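Our June visit to the Rulau egg packing site began at 8 in the morning, with tea in the Somero building and a short talk on hygiene. Coats and overshoes were handed out at the door. The first hall does the washing and weighing, and a full pallet leaves it with 1,000 boxes on board.

We spent longer in the packaging room, where the tables are white and well scuffed from use. Clear plastic is still used for the smaller packs, though the shop told us cardboard sells better.
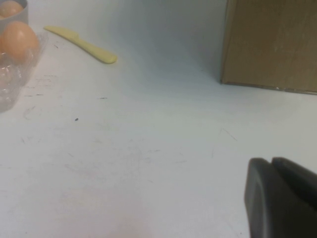
Brown eggs on the packaging room table, one in a metal cup and one in clear plastic.

Lunch was in the canteen, included in the ticket. The shop closes at 3, so go there first if you want eggs to take home. Parking is free but the Pagano Road entrance is easy to miss.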